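Contrôle avant ouverture – Boutique Ashworth, rez-de-chaussée
Dimanche 15 février 2026
Relevé par Alfie Mellor

Issues de secours : OK. Les deux portes s'ouvrent d'une seule main, bravo à l'équipe du matin !
Extincteurs : OK. Plombs en place, étiquettes lisibles jusqu'en septembre.
Éclairage de sécurité : OK sauf bloc 446, voyant éteint. Demande transmise à Stoltlow.
Sols : OK. Le nouveau tapis d'entrée Ronari ne glisse plus du tout, un vrai progrès.
Objets en verre : OK. Rien au bord des tables, c'est très bien tenu.
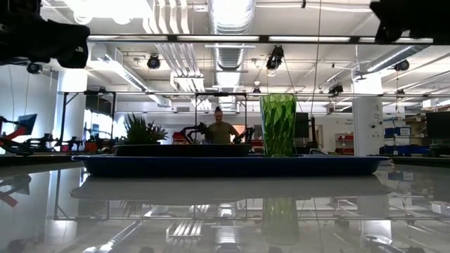

Point 5 – Vase vert à facettes et jardinière sur plateau bleu marine.

Plantes piquantes : à surveiller. Feuilles pointues à garder hors de portée des petits.
Rayonnages hauts : à reprendre. Étagère 2, charge de plus de 100 kg, descendre les cartons de vaisselle.
Trousse de secours : complète, sauf les compresses (réf. 1519), commandées.

Prochain passage avec l'équipe du soir, j'ai hâte de leur montrer la réserve rangée !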